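# Count the Failures: A Case for Fuller Reporting in Hand-Held Demonstration Research

*Opinion. June 17, 2019*

The practice of teaching robots from hand-held grippers has spread quickly among small laboratories. A person carries a gripper of the kind a robot would carry, performs a household task with it, and the recorded movement is used to train a control policy. The method is cheap and requires no robot at the time of recording. It also allows people who have never operated a robot arm to contribute useful data after a short introduction. The Gidano group, of which I am a member, has adopted it for most of its work on kitchen and washroom tasks, and I have no wish to see it abandoned.

My concern is with the way results are reported. A typical paper in this area states the number of demonstrations used for training and the success rate of the resulting policy. It seldom states how many demonstrations were recorded and then set aside, or on what grounds. I shall argue that this omission is serious, and that it should be corrected by the authors themselves before reviewers are obliged to insist on it.

Our own figures may serve as a starting point. In the washroom study completed at our Tovham site, we recorded 1000 demonstrations. Of these, 373 were removed before training. The published summary, which I signed, gave only the number retained. A reader would reasonably have supposed that a laboratory wishing to repeat the study needed to plan for that number and no more. Such a laboratory would have run short of staff time well before it had a comparable data set.

The reasons for removal matter as much as the total. In 53 of the cases we removed, the position of the gripper could not be recovered for part of the movement, usually when the markers on its cube were turned away or covered. These are failures of measurement, and removing them is hardly open to dispute. The remainder were removed on the judgement of a member of staff that the movement was hesitant, untidy or unlike the others. Such removals are of a different kind. They shape what the policy learns, and they depend on the person who makes them.
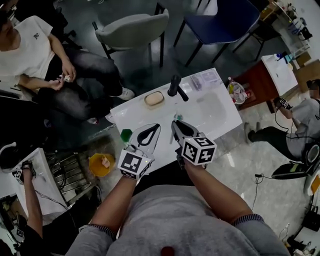
Should a demonstration be removed simply because the person hesitated?

A hesitation alone is a poor reason for removal. If the object was reached and the task completed, the recording should normally be kept and labelled, so that training with and without it can be compared.

My colleague Ayantu Weldu has put the opposite view with some force. She holds that the purpose of a demonstration is to show the robot what we want, and that a hesitant movement shows something we do not want. There is good sense in this. A policy trained on slow or uncertain movements may itself become slow, and a robot that pauses over a wash basin is of little use to anyone. She also observes that human judgement enters the work at every stage, from the choice of task to the placing of the objects, and that it would be odd to object to it at this stage alone.

I accept the second point entirely. The objection is to judgement that leaves no record. When we asked 2 members of staff to review the same set of recordings separately, they disagreed more often than either had expected, and chiefly over corrections: the moments at which a person misses an object, moves back a little and tries again. One reviewer treated these as errors. The other regarded them as the most useful part of the recording, on the ground that a robot will also miss and will need to recover. Neither view is foolish. Each would produce a different policy, and the reader of the final paper would have no means of telling which had been followed.

Baptiste Lefèvre, who supervised the parallel study at Brurden, has suggested that every removed recording be stored with a short written reason and the initials of the reviewer. The Brurden staff found that this added little to the working day. It also brought an unexpected benefit, in that several recordings were restored when the reviewer, obliged to give a reason, could not find one.

I would go further and ask that the following be stated in any paper that relies on this method:

- the number of demonstrations recorded, and the number used for training;
- the number removed for faults of measurement, and separately for quality;
- the written rule given to reviewers, or a plain statement that there was none.

It may be objected that such reporting places small laboratories at a disadvantage, since a high rate of removal looks careless beside a paper that is silent on the matter. That risk is real for as long as the practice is uneven. The Agyeman workshop, which receives much of the work in this area, could remove it by making the three items a condition of submission. Until it does so, those of us with secure positions ought to bear the small cost first. The full removal record for the Tovham study will be attached to the revised version of our report, including those recordings for which no reason can now be given.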